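Oteo Flower Names, data card

A list of 902 everyday names for garden and shop flowers, with the towns where people use them. Gathered by Rima Nasrallah and Babita Dhillon, who agree on most of it.

Each row has a name, a plant and a place. 226 names point to more than one plant – "buttercup" alone has ruined an afternoon in Sesanby. Spellings are left as given, including the rude ones.

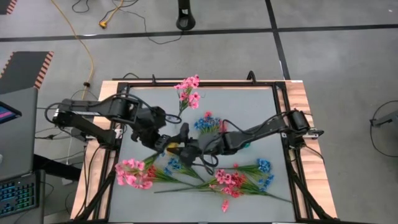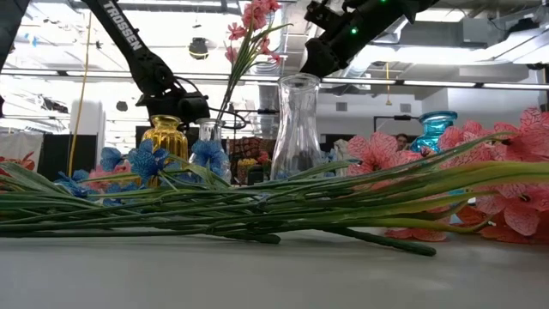
Artificial flowers

Can I use the list in a printed seed catalogue?
Printing is fine as long as you credit Oteo and keep the place column. Leave that out and half of Sesanby will write to you.

Known gaps: mosses, anything sold only at Christmas, and the north side of Haddad, where Carla Hourani got plenty of tea and very few names.

Version 2, April 2018. Corrections go to Dorottya Orbán, preferably one at a time.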